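The Working Life of a Metal Bin
How sheet-metal containers wear, and how one parts warehouse learned to look after them

Few items in a warehouse receive less attention than the bin. Shelving is inspected, scales are certified, and lift trucks have their own service records. The bin is filled, emptied and filled again, often for longer than the people who bought it remain with the company. When it is finally replaced, the reason is seldom written down.

Otalard, which stores and ships repair parts for commercial kitchens, began to write those reasons down in May of last year. The company keeps 1,491 metal bins at its main building, ranging from shallow trays for gaskets to deep containers with sloping sides for castings and valve bodies. A review of purchasing records had shown that bins were being retired at very different ages in different departments, although most had come from the same supplier and been built to the same drawing.

The review was assigned to Kátia Macedo, who manages storage equipment. Her first report, issued internally on 8th March, runs to 43 pages and has since been adopted as the basis for the company's handling rules. It covers the purchase, placement, cleaning and repair of every open-topped container in the building.

"We had a standard for the parts and a standard for the shelves," Ms. Macedo said. "Between the two there was a piece of folded metal that we bought by habit."

The report gives most of its attention to the floor of the bin. A painted or plated side wall may keep its original finish for years, while the floor receives every part that is set down, slid or dropped. Fine scratches come first. Where they cross often enough, they join into dull areas with a cloudy appearance. Otalard classes this as surface wear and doesn't treat it as grounds for replacement. A groove that can be felt with a fingernail is recorded separately, as is any raised edge that could mark a machined part.

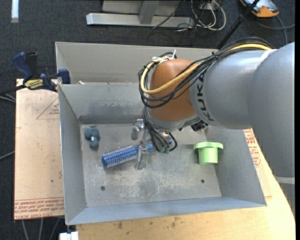 Scratches and cloudy wear on the floor of a large gray bin, with darker scuffs on the inner back wall.

Back walls wear differently. Parts tend to strike them at one height, and the marks gather in a patch while the metal on either side stays fairly clean. On a slanted back wall, a part may also slide to the floor after contact, leaving a longer mark. The report recommends washing such areas with a mild soap before any judgment is made, as dark scuffs often prove to be material transferred from the parts themselves. Abrasive pads are no longer permitted. They remove the scuff and a portion of the finish with it.

Slope was a point of some disagreement. Supervisors in the castings department valued sloping sides, which bring the last few parts down toward the middle of the floor. Their colleagues in small hardware objected that the same slope caused washers and clips to collect in a heap, where they were difficult to separate. The two departments now order to different drawings. Castings has kept the sloped form, and small hardware has moved to a flat tray from the Tatis line with a low front edge.

Loose material is addressed in a short section of its own. Scraps of label, torn packing and bits of tape settle on ledges and along the tops of inner walls, where a quick wipe of the floor will miss them. Staff are asked to clear the upper edges first and finish with the floor. The full procedure takes less than 10 minutes for a large bin and is carried out whenever the contents change.

Holes in a bin floor also have a place on the inspection sheet. Drilled openings are checked for burrs, and their size is compared with the smallest part assigned to the container. A bin found unsuitable is moved to larger stock. Liners were tested and rejected for the deep bins, where they bunched at the corners and hid small items beneath them.

The financial results have been modest and steady. Otalard had planned to replace more than 400 bins in the current budget period. After inspection, the greater part of that number was cleaned, reassigned or returned to service with its edges dressed. The funds released went toward new racks in the Kettle Street annex, where bins had previously been stacked directly on one another.

A second report is in preparation and will deal with plastic containers, which the company uses for electrical parts under the house name Kakoreo. Ms. Macedo expects the wear categories to require revision. Plastic hides scratches well and shows cracks late, and the present inspection sheet was drawn up with metal in mind. Until the new sheet is approved, plastic containers will continue to be inspected twice a year by the departments that use them.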